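Two-arm table setting: grasp planner ignores the transparent plate and puts fork targets too low
Community help > Software > Perception and planning
Asked by Marwa El Sherbiny, December 2018
Tags: perception, wrist camera, depth, bimanual, grasp planning

Hello everyone. I am working on a table-setting task with two arms and toy kitchen items (bowls, plates, a cup, wooden utensils). My background is in control, so please excuse me if some perception words are not correct.

The pipeline is like this. A fixed camera sees the whole table and a segmentation model gives me one mask for each object. Then the wrist camera of the chosen arm refines the pose, and the planner proposes grasps. We call our planner wrapper Mulen, it is only a small in-house thing. The training set for the masks has 2,087 labelled images.

I have two problems.

First, the transparent plate. The fixed camera mask finds it sometimes, but from the wrist there is no usable depth on it. The depth I get is the depth of the table behind. So the planner believes this area is free, and it will happily make a path with the fingertips through it.

Second, thin wooden utensils when they are in or on a bowl. The colour is almost the colour of the table. The mask breaks in two pieces where the utensil crosses the rim, and the planner takes the bigger piece and puts the grasp height on the table and not on the rim. In a test of 104 grasps this was the most common failure for me.

I already tried to raise the exposure of the wrist camera, and also a median filter over several depth images. The filter made the edges of the bowls nicer but did not help with the plate.

Pictures of the work area are below, two from the fixed camera and one from the wrist. 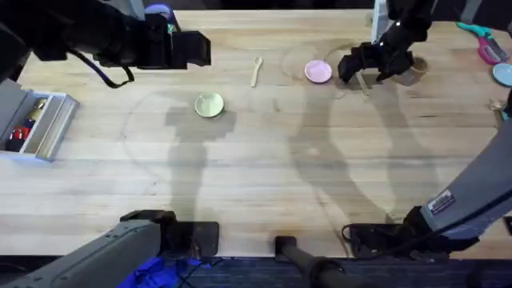
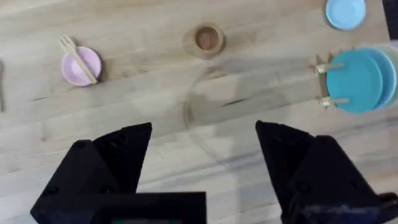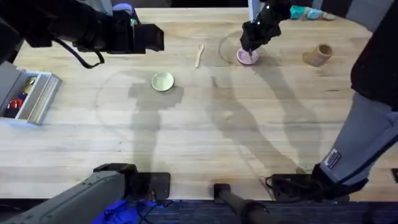 Utensils and dishes on the light wood table. The clear plate is in the second picture, between the fingertips and the wooden cup.

In the second picture you need to look for the curved outline, it is faint. The fork across the pink bowl in the same picture is a typical case of my second problem. In the third picture the right gripper is down at the pink bowl with a pale utensil between the fingers, and there the shadows are also strong. I don't know if the shadows are important for the masks or not.

My questions: is there a way to handle the clear plate without buying another sensor? And should I correct the grasp height in perception or in the planner?

Thank you in advance.

Shaimaa Chraibi
Accepted by the poster

I had the same trouble with clear dishes last May, so I can tell you what I would do.

For the plate, stop asking the depth image. You know the table plane from calibration, and you know how thick your plate is. Train the mask on colour only, fit an ellipse to the rim, and intersect it with a plane at the height of the rim. This gives centre and radius good enough for collision checking. Then insert a flat cylinder in the planning scene and keep it there until a new detection replaces it. The important point is to keep it. If you delete the object each time the mask is lost for a moment, the planner will again see free space.

You will need more labels for this class. I labelled 400 extra images with the clear plate over different parts of the grain, and with the fingers covering part of it. With your wrist view this second kind matters a lot, the fingers take a big part of the lower half.

For the utensils, I would do it in perception. Merge two mask pieces if their long axes are nearly on one line and the gap between them is over another object's rim. Then fit a 3D line to the merged points, with the outliers thrown away, and take the grasp height from this line at the grasp point. For a fork lying across a bowl the line is tilted, and a single height is wrong in any case. The planner should receive a pose with the tilt already inside.

About the shadows: yes, they are important. The edge of a shadow looks like a long thin object to a weak model. In your third picture a long one goes diagonally across the middle of the table, and it moves when people move. Add brightness changes in patches to your augmentation.

One more small thing - check the time stamps between the wrist image and the joint states. A late image while the arm is moving gives the same error as a wrong height.

Dimaculangan

just put tape on the rim of the plate. fixed my depth in five minutes

Markwood

Tape works for a demo but then your model learns the tape. I agree with the cylinder idea. I would make it a bit bigger than the measured radius and lower the approach speed when the path goes near it. For the grasp height I did it the other way, in the planner: go down slowly and stop on contact using motor current. It is slower, and with light utensils the threshold is difficult to tune. Mine was at 700 in raw units but this number will mean nothing on your arms.

Marwa El Sherbiny

Thank you all. I put the cylinder in and I keep it between detections, and the paths now go around the plate. For the line fit I still have a problem when the utensil is standing steep in the bowl, because there are very few points, but I will open a new topic for this. The time stamps were also late on the left arm, I did not expect it.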